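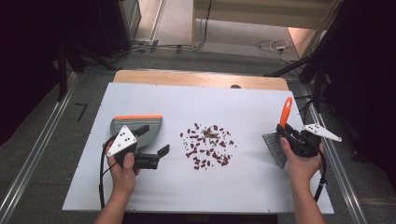
Varrer feijão também se aprende: a campanha de setembro

Quem passou pela nossa sala nas últimas semanas já sabe que anda feijão por todo lado! A campanha de recolha de exemplos do projeto Kurian entrou na parte que mais esperávamos, a das tarefas com as duas mãos, e a primeira da lista é varrer: pá numa mão, escova na outra, um montinho de restos em cima da placa branca e a missão de deixar tudo limpo.

Parece pouca coisa, e era mesmo isso que queríamos. Varrer é daqueles gestos que fazemos sem pensar, e quando se tenta ensiná-lo a uma máquina descobre-se a quantidade de decisões que lá estão metidas. Onde é que a pá encosta primeiro? Com que inclinação? A escova empurra tudo de uma vez ou vai buscando os bocados das bordas? E o que se faz ao grão mais pequeno, que passa por baixo das cerdas e fica para trás com um ar muito satisfeito?

Para quem chegou agora ao boletim, um resumo rápido. Em vez de programarmos o movimento passo a passo, uma pessoa faz a tarefa com duas garras de mão, uma de cada lado, e nós gravamos. As garras são parecidas com as que o robô vai usar, de maneira que a pá e a escova ficam presas como ficariam nele, e quem demonstra tem de resolver o problema com os mesmos dedos rígidos que ele terá. As plaquinhas brancas com pontos pretos servem para seguir a posição de cada garra durante o movimento. Cada gravação inteira, do primeiro gesto ao último, é o que chamamos um episódio, e é com muitos episódios que o modelo aprende.

E já temos muitos: 826 episódios aceites até ao fecho deste número, dos quais 387 são de varrer. O resto vem das tarefas anteriores, com uma só garra (arrumar, empilhar, abrir e fechar), que continuam a ser úteis para o treino conjunto. A meta para a tarefa de varrer era de 300, portanto estamos bem à frente do plano, e isso deu-nos folga para uma coisa que faz muita diferença: variar.

A Annapurna Kamath, que desenhou o protocolo, insistiu desde o início em que o monte nunca fosse igual. Temos misturas de feijão vermelho-escuro com bocadinhos mais claros e grãos miúdos, temos montes redondos, compridos, espalhados de propósito, e uns quantos que ficaram encostados à beira da placa e deram uma trabalheira. «Se o monte estiver sempre no mesmo sítio, o modelo aprende o sítio e não aprende a varrer», explicou ela na reunião de arranque, e a frase acabou escrita no quadro, onde ainda está.

Também mudámos a ordem das coisas. Nas primeiras sessões toda a gente pousava a pá e só depois mexia a escova. Funciona, mas fica um movimento aos soluços. O Kekeli Abubakari começou a aproximar as duas mãos ao mesmo tempo, com a pá já inclinada para o monte, e os episódios dele saíram tão fluidos que passámos a mostrá-los a quem vem demonstrar pela primeira vez. Não pedimos que imitem. Pedimos que vejam dois ou três, treinem um bocado sem gravar e depois encontrem a sua maneira. Queremos pessoas diferentes a varrer de maneiras diferentes, canhotos incluídos (precisamos mesmo de canhotos, se conhecerem algum tragam-no!).

Algumas notas de quem lá esteve:

As garras cansam mais o pulso do que se imagina. Reduzimos as sessões e agora há uma pausa obrigatória a meio.

Cuidado com os cabos. Se um deles se atravessar à frente da escova, parem, afastem-no e recomecem o episódio desde o princípio.

Um episódio falhado não é para apagar. Se um feijão fugiu e foram buscá-lo, ótimo, deixem ficar! As recuperações são das coisas mais valiosas que temos. Só descartamos quando a gravação tem um problema técnico ou quando a marca de uma garra esteve tapada demasiado tempo.

No fim, digam em voz alta se acham que a tarefa ficou feita. A anotação fica muito mais fácil para quem revê.

Por falar em revisão, a ferramenta nova, a Drotley, está finalmente instalada nos dois computadores do fundo. Mostra as trajetórias das duas mãos lado a lado com o vídeo e permite marcar o momento em que a pá toca na superfície, o começo de cada varredela e o fim. Antes fazíamos isto numa folha de cálculo, e quem passou por essa fase não tem saudades nenhumas. Ainda bloqueia quando se abre um episódio muito comprido; a equipa da Nesix já tem o relatório e prometeu uma correção.

O primeiro treino com dados de varrer arrancou na semana passada. É cedo para falar de resultados e não vamos fazê-lo aqui, mas os testes no robô estão marcados para depois da próxima ronda de recolha, e o próximo boletim traz o relato completo, com os falhanços todos.

Faltam 4 turnos por preencher, todos ao sábado de manhã, na sala Brunder. Não é preciso experiência com robôs, nem jeito especial para limpezas. Basta responder a este boletim com o nome e a mão dominante. Nós tratamos do feijão.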